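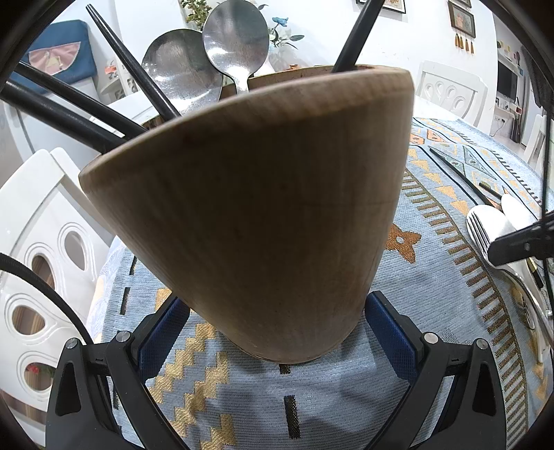
About Lultent

We're a small workshop off the back of Demissie Yard, building grippers and the odd arm to go with them. Started in February at Wanting Zeng's kitchen table, 2 of us and one soldering iron. Now there are 5 members and a proper bench – still a lot of work gets done at home though.

First build was called Loner, becuase there was only one of it. Second is Tondar, hand-held, padded fingers, made for picking up ordinary stuff round the house. Spoons, forks, chopsticks, that sort of thing. Round wooden things are harder than you'd think.

No experience needed to join. Bring a laptop if you've got one. Tea is free, screws are 50p a bag, please put the hex keys back were you found them.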